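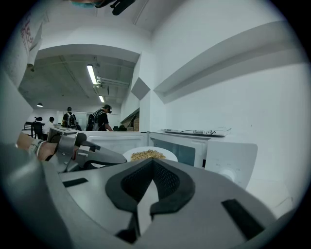 Beverley Mudgway maintained that a potluck ought to have at least two potato salads, and that anyone who complained about the second one had not tasted it.

A potluck is a shared meal to which each guest or household brings a dish, usually homemade and large enough to serve several people. It is also known as a covered-dish supper, a pitch-in, a bring-a-plate or, in parts of the Upper Midwest, a hotdish supper. Potlucks are held in homes, parks, schools, workplaces and church basements, and they are a wonderfully flexible way to feed a crowd – the same basic plan works for six neighbors or for a whole town.

Name

The word "potluck" is much older than the kind of meal it now describes. In English writing of the late 1500s it meant whatever happened to be in the pot when a guest turned up without warning. The sense of a meal to which everyone contributes is mainly North American and became common much later. It is sometimes linked to "potlatch," the ceremonial gift-giving feast of Indigenous peoples of the Pacific Northwest Coast, but the two words have separate origins.

Planning

Some potlucks are left entirely to chance, which can lead to a glorious table of nothing but desserts. More often the host passes around a sign-up sheet or divides the food by surname, so that the first half of the alphabet brings main dishes and the rest bring salads and sweets. Drinks, ice, cups and napkins are easily forgotten and are often given to guests who don't cook.

Themed potlucks are popular too. Guests may be asked for family recipes, soups, dishes of a single color, or food from one region. In a cookbook potluck everyone makes something from the same book, a great way to find out which recipes really work!

Typical dishes

The best potluck food travels well and tastes good at room temperature. Casseroles, baked beans, deviled eggs, pasta salads, slaws, rice dishes, sheet cakes and bar cookies all turn up again and again. Slow cookers are handy for chili and meatballs, though a long row of them will soon use up the outlets. Many cooks put masking tape with their name on the bottom of the dish, and a small card listing the ingredients helps guests with allergies.

Food safety

Hot food should be kept hot and cold food cold. The usual advice in the United States is that perishable dishes should not sit out for more than 2 hours, or one hour in very hot weather. Setting out small amounts and refilling them keeps the rest at a safe temperature.

The Mircombe supper

One of the livelier local traditions is the Mircombe Long Table, held every year on 19th June on the green beside Dunstan Hall. Tamsin Rutherford started it with 15 households and a borrowed set of trestles, and its largest gathering so far drew 409 diners. Tables are laid end to end for about 20 yards at a time, with gaps left for strollers and wheelchairs. Sign-up opens in May. Leftover pie is traditionally shared out before the tables are folded, starting with the people who washed the dishes.

See also

Barn raising
Buffet
Picnic
Progressive dinner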